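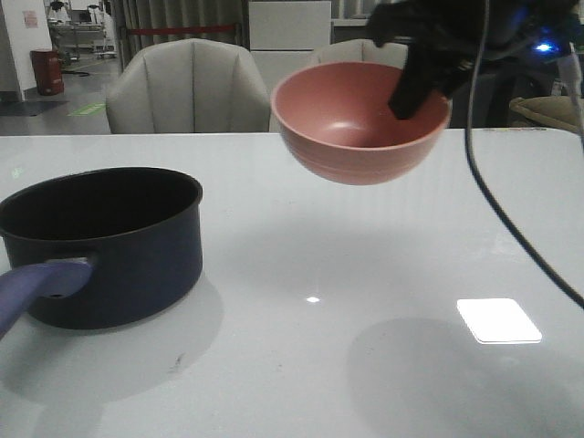
Fixing the conversion count before touching the bids

Posted Tue 30 July

I run paid search for a small cookware shop called Bindley. It is one account, one store and a modest budget. For most of the spring the ad platform reported more sales than the shop had orders, and I kept putting off finding out why.

The platform showed 993 purchases for the period. The order table in the shop's back end had fewer, and the gap was too large to blame on time zones or late refunds. I exported both lists and matched them on order number. A lot of the platform rows shared an order number with another row.

There were two causes.

The first was the thank-you page. The purchase tag fired on page load, and the page could be loaded again from the link in the confirmation email. Customers who came back to check the delivery date were counted as new buyers. The tag did have a field for the order number, which the platform uses to drop repeats, but the template was sending it empty. It had been that way since the theme was replaced in January.

The second was Zornlow, the checkout plugin. It has its own tracking switch, on by default, and it sends a purchase event under a slightly different name. Both events were set as primary actions, so both went into the bid model.
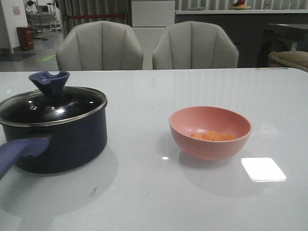 I turned off the Zornlow event, filled in the order number on the remaining tag, and left everything else alone for 15 days. No bid changes, no new ads, no edits to the product feed. Reported cost per sale went up on the first day, as expected. Actual orders per day stayed inside their normal range.

Chinyere Yusuf, who set up the original account, asked why I had not changed the target at the same time. My answer was that I wanted one variable moving. She would have changed both and saved a week, and she may be right for an account with more volume. With 56 clicks on a slow day I can't separate two effects.

Some notes on the checks:

Test orders should go through a real card and be refunded. The sandbox skips the redirect where the second event fired.

The browser debugger only shows tags that fire in the page. Server events have to be read from the plugin log.

Match on order number, never on value. Half of Bindley's orders are the same saucepan at the same price.

Keep the old event as a secondary action for a while - it costs nothing and gives you a line to compare against.

The Anozie campaign still uses the old target. I'll lower it in small steps and log each change in the same sheet as the order export.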